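Right, thread time. Since October I've been trying to eat a proper supper at the table every night instead of standing at the counter with toast, and I have Thoughts.

First thing: I own far too much crockery and use the same two bowls. My gran's lot came to me in a box marked KITCHEN MISC and there it stayed, under the stairs, next to the tent.

Florence Bouchard (she runs the Tuesday supper club on Hulleck Road, go if you can get a seat) told me to stop saving things for best. Her everyday plates are the ones she was given for her wedding. Half of them have chips and she couldn't care less.

So I unpacked the box. Gravy boat, no idea whose. A stack of saucers with no cups. One very ugly fish dish which I now love more than some of my relatives.

Next problem, what to cook. I'm a four-recipe person. Dal, sausages, that pasta with the lemon, and an omelette if I've had a day.

Tsion Moges from work took pity on me and wrote out her lentil stew on the back of an envelope. You cook the onions for ages with no oil, which felt all wrong to me, then in goes the oil and the spice and the whole flat smells incredible. I've made it 4 times now!!

She also says I'm stingy with the garlic. Fair.

Bit of a shopping note: the red lentils from Ayele on the corner are miles nicer than the supermarket ones, and they'll weigh you out a small bag if you ask.

I've gone off deep bowls for stew, by the way. Wide and shallow all the way, you get more room for bread and it cools down before you burn your tongue.

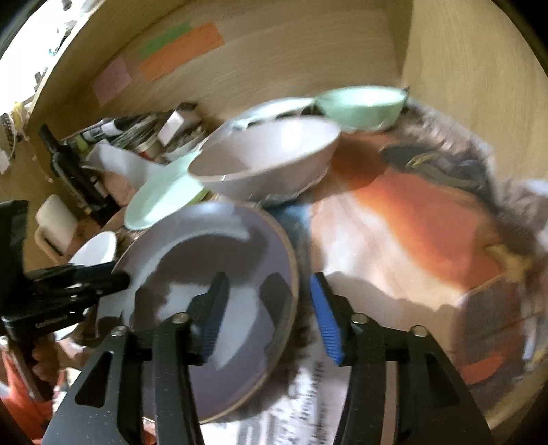

Do you need to warm the plates first? Only if you're a slow eater or your kitchen's freezing like mine, and then ten minutes in a very low oven does it, as long as they're oven-safe.

Still haven't worked out what to do about Sundays, when I'm full from lunch and supper is basically cheese. Does cheese count if you sit down for it? I'm saying it counts.

Lemon pasta tomorrow. Might use the fish dish.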